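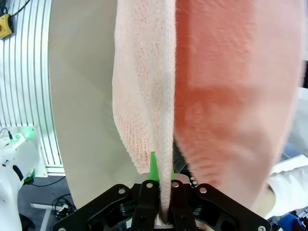
Pink towel in the gripper, seen from the wrist cam

Home & Shared Shop Builds > Arms and Grippers > Towel folding build, grip problems (long)

mriviere_builds
Posted 26th February

Hello again everyone, and thank you for being so patient with me over in the power supply thread. I promised a proper build post once the arm was picking up cloth, and it is, so get yourself a coffee because I do go on.

For those who missed the first part, I'm Monique Riviere and I work out of the Kulwood shared shop, in the back corner where the old kiln used to be. The project is called Ritchie, after the street the shop is on, and the goal is a machine that will take a towel out of a basket, hang it, find two corners and fold it. My sister runs a small guest house over in Drultthorpe and folds more towels in a week than I'd like to think about. She has been very polite about how long all this is taking.

So, the gripper. Two parallel fingers, black, bolted to a spoked plate, with a bright green pointed tip in between. I print everything on the shop's machine, and I'm on finger set 7 now. The earlier ones were too fat and pushed the cloth away before they could close on it. These are slim enough to go in on either side of a fold, and when they close you get that nice gathered twist of fabric you see at the top of this post. I was so happy when I saw that on the monitor I made everyone in the shop come over and look!

My trouble is what comes after. I lift, the towel hangs, and about half the time — all right, more than half — it creeps down out of the fingers before I can get to a corner. Thin dish towels are fine. Terry is the problem, the thick fuzzy kind, and of course that's all the guest house uses. I keep a log in a spreadsheet and I'm up to 1,854 grasps, of which 1,409 held all the way through the lift. The rest are nearly all terry.

What I've tried so far:

Closing harder. It helps a little, and then the finger motor gets hot and sulks.

Closing slower. No difference that I can measure.

Rubber from a bike tube glued on the inside faces. Lovely grip, but then the towel doesn't want to let go, and it tore off after two evenings.

Any thoughts are welcome. I'm leaning toward molded silicone pads but I've never cast anything in my life.

gantry_pete
Reply 1

Great to see this moving along, Monique. I remember when it was a shoulder joint and a bag of screws.

Before you get into casting, look at where you're grabbing. In your picture the fingers have a narrow pinch with all that towel bunched up over it. With terry you're mostly holding loops, and loops squash. I'd try taking a wider bite, deeper into the fold, so there are a couple of layers of the base weave in between the fingers. You may not need new pads at all.

ottoline_k
Reply 2

I'll respectfully disagree with Pete. I built a sock sorter (don't laugh, it got second place at our county fair) and deeper bites gave me nothing but trouble. You grab more layers, yes, but you also grab the layer you didn't want, and then your corner finding goes out the window because the cloth hangs in a lump. For folding you want the smallest pinch that will hold.

Silicone is easy, please don't be scared of it. Print a little tray, pour it, leave it overnight, pop it out. Put ridges in the tray running across the direction of pull. Go for something soft. My first batch was hard as a pencil eraser and it slid all over the place.

gantry_pete
Reply 3

Socks are a different animal, though. A sock weighs nothing. A thick bath towel hanging by one point has real weight, and every bit of it is going through that pinch. I'd want more cloth in there for that reason alone.

ottoline_k
Reply 4

A bath towel weighs more, sure, but she isn't losing them all, she's losing roughly one in four by her own log. That says to me the grip is nearly there and wants a better surface. If it was a weight problem I'd expect terry to fail nearly every time.

mriviere_builds
Reply 5

Oh, I've started something! I do like both of these.

Ottoline, you're right on the overall count, but that includes all the dish towels, and I did most of my early testing with those because they were what I had in the drawer. I should have split the sheet by fabric from the beginning. I sat down with it after supper and it was a real muddle, half the rows just say "towel." Lesson for me there. I'm adding a column tonight.

Pete, I can try the deeper bite without building anything, so I'll do that first. It's one number in the script.

brassnut
Reply 6

What controller are you on? And what's driving the fingers?

mriviere_builds
Reply 7

Controller is the Irnari board, the one one of our shop members designed, and he's in the next room when I break it, so I'm spoiled. The fingers run off a small hobby servo through a rack. It's the weak point, I know. He wants me to change it and I keep saying after the next test.

brassnut
Reply 8

Then I'd listen to him. A hobby servo holding against a load is cooking itself the whole time, and as it heats up you lose squeeze. Your towel may creep because the servo is creeping. Put a dab of paint across the rack and the housing, close on a towel, leave it hanging for a minute and see if the marks still line up. Costs you nothing.

If it is the servo, go to a worm drive. It stays put with the power off. Slower, but who's in a hurry to fold a towel.

ottoline_k
Reply 9

That's a good test and I'm annoyed I didn't think of it. Seconded.

lintcatcher
Reply 10

Long time reader, first time posting in this section. I worked in a hotel laundry for a good many years, and I just want to mention that it matters a lot how the towels are washed. Fabric softener coats the loops and makes them slippery. We could feel it in our hands when somebody had changed the dose on the machines. If the guest house uses softener, try a few towels washed without it and see if your gripper likes them better. They dry you better too.

Also, new towels are much slicker than ones that have been through the wash a couple dozen times. Don't buy a fresh stack for testing and expect it to match.

mriviere_builds
Reply 11

Lintcatcher, welcome, and please post more! I called my sister right after reading this and yes, she uses softener, quite a lot of it from the sound of things. She has set aside a stack to wash without. She also wanted me to tell you she feels very told off, but she was laughing.

gantry_pete
Reply 12

I'd be careful there. If the machine only works on towels washed a certain way, it isn't much use to the guest house. Fine as a test, but I'd design for the slippery ones.

lintcatcher
Reply 13

Can't argue with that. In a commercial place you take what comes out of the dryer.

mriviere_builds
Reply 14

Back with some results, and sorry for the wait, we had a leak at the shop and I was moving boxes for a good while.

Paint mark test first. Brassnut, the marks moved! Only by a hair, but I could see it clearly with my reading glasses on, and by the time they had moved the towel was already sliding. I ran it again with the servo stone cold and got less movement, and the towel hung longer. So at least part of this is the servo, and I have had to go next door and say so out loud.

Deeper bite: it does hold better, Pete, I'll give you that. But Ottoline's lump is real too. With the deep bite the towel hangs in a big fat bundle and my corner finder points at the middle of it with great confidence. I went back to the small pinch for now.

Softener: the no-softener stack held better than the regular one. I haven't done enough of them to give you a number I'd stand behind.

So the plan is a worm drive first, then silicone pads with Ottoline's ridges, one change at a time so that I know which did what. My sister would like something running by July when she fills up, and I've told her to keep her folding arm in shape.

ottoline_k
Reply 15

Very fair. I'd still pour the pads while you're waiting on parts, they'll keep in a drawer. Message me if you want my tray file, it's easy to scale.

gantry_pete
Reply 16

I'll take half a win. One more idea on the deep bite: grab deep for the first lift out of the basket, then hang it over a bar and regrab small at the edge. Two moves, but each one gets the grip it needs.

mriviere_builds
Reply 17

Pete, I have a length of closet rod under my bench that would be just right for that. Ottoline, message sent, and thank you. I'm going to run the log up to 2,000 on the old servo so I have a clean line to compare against, and then it comes off.

brassnut
Reply 18

Post the worm drive when it's in. I'd like to see how you get it to fit behind that plate.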